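The tuner leaves at four, and the harpsichordist of the Hurnine Consort begins undoing his work at five past.

"He's very good," she says, bent over the lower manual with a lever between her teeth, so that it comes out closer to a hum. "He just has opinions about thirds."

We are in the back room of Vetano Hall, a former wool store with a generous echo and one working heater. The Consort has rehearsed here for most of its life, which by the standards of small baroque groups has been a long one. In March it gives the first complete performance of the Khalaf Partbooks, a set of instrumental dances and laments that spent a couple of centuries in bound volumes labelled as parish accounts. There are 136 pieces. The Consort intends to play all of them, over 2 evenings, with soup at the interval.

"We did discuss playing the best ones," she says. "Then we couldn't agree on which they were, and playing the lot seemed quicker."

She came to the harpsichord late and somewhat sideways. Her mother wanted a pianist, her teacher wanted a quieter pupil, and a neighbour wanted his garage back, which had a spinet in it. She took the spinet. It had a cracked soundboard and a family of mice, and she speaks of it with more tenderness than she has shown so far for any of her colleagues.

"You can't hide on a harpsichord. On a piano you can lean on a note and people think you're feeling something. On this, you've plucked it or you haven't. All you've got left is when."

When, as it happens, is the chief topic of argument in the Consort. The partbooks have no tempo markings, very few bar lines and, in the case of the second violin, several pages where the copyist seems to have lost interest. The gamba player favours caution. The violins favour the pub. She has spent the summer making an edition that everyone can read from, and reports that it has been received with the usual gratitude.

"I had a note from the violone asking whether bar 70 was a mistake. I said it was a suspension. He said could it be a mistake anyway."

The money is modest. Plutevix, which makes irrigation valves and whose name will appear on the program in letters larger than the composer's, is paying for the hall and the printing. She is frank about this and not at all embarrassed. The hall holds 500, the last concert filled the front rows and a portion of the side, and she has stopped looking at the booking page before breakfast.

"Early music people say they want authenticity. Authenticity is a rich man paying for it and talking through the slow movement. Plutevix have been lovely. They've promised not to talk."

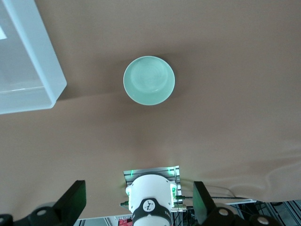
I ask what she hears in the pieces that made her want to give up a year to them. She stops adjusting and plays me a lament instead, sixteen bars or so, then plays it again with the ornaments taken out. The second version is plainer and a good deal sadder. She doesn't say which one the audience will get.

"Whoever wrote these had a very small band and knew exactly who was in it," she says. "There's a viola line that only ever uses the easy notes. Page after page. And then right near the end there's one hard bar, and you think, oh, they've been practising."

Nothing is known of the composer, or composers. She has a theory that there were two of them and that they didn't get on, based mainly on the handwriting and on her experience of ensembles. The program note will put it more carefully.

By now the light has gone off the high windows and the violins are audible in the corridor, disagreeing about a bowing. She plays the offending third once more, winces, and gives the pin a last nudge.

"Don't tell him," she says. "He's back at seven to check it."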